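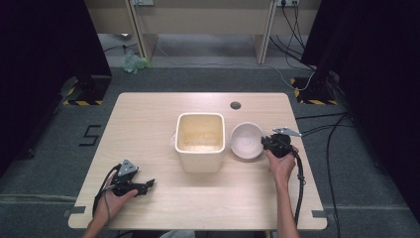
Household > Cleaning > Tables and Plastics

Cleaning stained plastic tubs and a wood-topped table

Posted in April by Genalyn Villanueva

Print this page | E-mail this page

White plastic picks up colour from almost anything left in it. Tea, curry, turmeric, cooking oil and tomato all do it, and so does plain old age. A tub that has gone yellow or beige on the bottom may still be perfectly sound, and an hour of attention will usually bring it back far enough to keep using. The same session is a good time to do the tabletop, because you will be working on it anyway.

What you need

- bicarb soda
- dishwashing liquid
- white vinegar
- a soft sponge and an old toothbrush
- two microfibre cloths, one for wet work and one kept dry
- a shallow bowl for mixing
- a bucket of warm water

I use Hastano cloths, which wash well and don't drop lint on wood. Any close-weave microfibre will do the job.

Part 1: the tub

1. Empty the tub and rinse it in warm water. Wash it with dishwashing liquid and a sponge, paying attention to the corners and the underside of the rim, where grease collects. Rinse again.

2. Mix bicarb with a little water in the bowl until it holds together like toothpaste. Four heaped tablespoons covers the bottom of a small square tub. If it runs, add more powder.

3. Spread the paste over the stain and leave it for 90 minutes. Lay a damp cloth over the top if the room is dry, or the paste will crack and fall off the sides.

4. Scrub in small circles with the sponge. Use the toothbrush where the bottom meets the walls. Don't use steel wool or the green side of a scourer. They scratch the plastic, and the scratches hold the next stain.

5. Rinse and look at it in daylight. If there is still colour, repeat once. After two rounds, whatever is left has soaked in and more scrubbing won't shift it.

6. For stains that have soaked in, put the tub outside in full sun for an afternoon, turned so the light reaches the bottom. Sun works better on food colouring than on general yellowing. Bring it in before evening - long spells outdoors make some plastics brittle.

Vinegar is for smells and hard water marks. Wipe it on neat, leave it a few minutes and rinse. Don't mix it into the bicarb paste, as the two cancel each other out and you end up with salty water. Never use vinegar in a tub that has had bleach in it.

Part 2: the tabletop

Clear everything off first, including plastic bags and wrappers. Printed ones can leave ink behind if they get damp.

1. Dust with the dry cloth, following the grain.

2. Put a few drops of dishwashing liquid in the bucket. Wring the wet cloth out hard, so that it doesn't drip when you squeeze it, and wipe the top from one end to the other. Keep going with the grain, even if that means working at an angle from where you stand.

3. If the table has a cable hole, wipe up to it and stop. Water that gets into the cut edge will lift a veneer over time. Clean the rim of the hole with a barely damp corner of cloth. Unplug anything nearby before you bring the bucket over.

4. Dry straight away with the second cloth.

5. Check for smears by crouching and looking across the surface towards a window or lamp. Soap film shows up as a dull streak. Go over it again with plain water and dry it off.
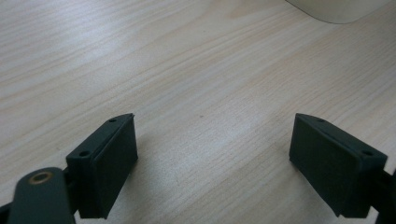 Pale wood grain, with a soft sheen across the middle of the table.

Before you treat a darker patch as a stain, look at the grain lines. Where they curve, the wood often changes tone as well, and no cleaner will alter that. Pinkish and tan areas are common in light timber. A true stain tends to cut across the lines and have an edge of its own.

Polish is optional. On a sealed top it does very little except collect dust. I tried the Kasstead spray on our own table and went back to water and a cloth. If you do use a polish, test it on the underside first and give it 57 minutes less than forever to dry - in other words, wait until it no longer feels tacky before anything goes back on.

Putting things back

Let the tub and the mixing bowl dry fully, upside down on a towel, before stacking them. Plastic stacked damp goes musty and can be hard to pull apart. Line a tub with paper towel if it will hold anything oily or strongly coloured.

A rinse straight after use saves most of this work. The paste keeps badly, so mix a fresh lot each time and tip the leftovers down the sink with plenty of hot water.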